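Animation programs should stop building render farms. I have argued this in two curriculum meetings and lost both times, so I will set the reasoning down where it can be checked.

The usual proposal goes like this. A college wants a program in animation or visual effects. A donor or a studio partner appears. The money has to be spent on something that can be toured, and a room of machines can be toured. Our own room, the Carnerico lab, was fitted out in 2022 on that logic. It has a render queue, a license server and a storage array rated for up to 512 simultaneous streams, a figure that appears in the recruitment brochure and has never come up in a class.

Film is a strange subject to teach through hardware. The skills that keep a graduate employed are timing, staging, drawing from observation, and the ability to take a note from a director without redoing the wrong shot. None of these depends on how fast a frame resolves. A pencil test at 12 drawings per second shows a bad arc as plainly as a lit and textured render does, and the student can fix it before lunch.

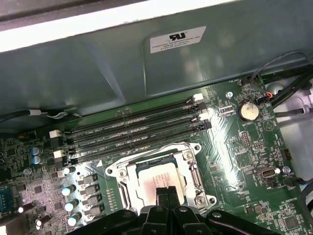
Lise Robichaud wrote to me after an earlier version of this piece circulated, to say that I had the labor market wrong. Studios hire people who already know the pipeline, she argued, and a student who has never had a job fail in a shared queue at 2 in the morning will be a cost to the first crew that takes her on. She added that pencil tests do not get anyone past a recruiter.

The second point I grant in part. Reels are judged on finish, and they should be judged on it less. The first point I think is mistaken. Queue software changes from house to house. Our students learned Endgate, and the studio that took most of last April's interns uses Travley, which shares almost none of its terms or its file layout. What transferred was naming discipline and version control. Both can be taught on a laptop with a folder and a spreadsheet.

There is also the matter of what the room displaces. The thesis film Onuoha was made by a team with a full year of farm access. Its submission log lists 538 jobs. I read the log against the edit, and the bulk of those jobs are relights of shots whose blocking was unresolved. The cut had a problem in the second act from the first story reel on. Rendering gave the team a way to be busy while leaving it alone.
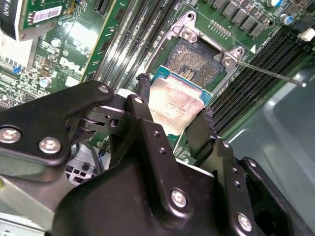 A smaller render budget would have forced the question sooner. My proposal is a fixed allowance per film, released only after a locked animatic, with overflow rented by the hour from an outside service. The capital line that is left over should go to salaries: one story instructor and one editor, both on multiyear contracts.

I expect the objection that instructors cannot be shown to donors. They can be. Bring the donors to a critique, seat them at the back, and let it run the full three hours.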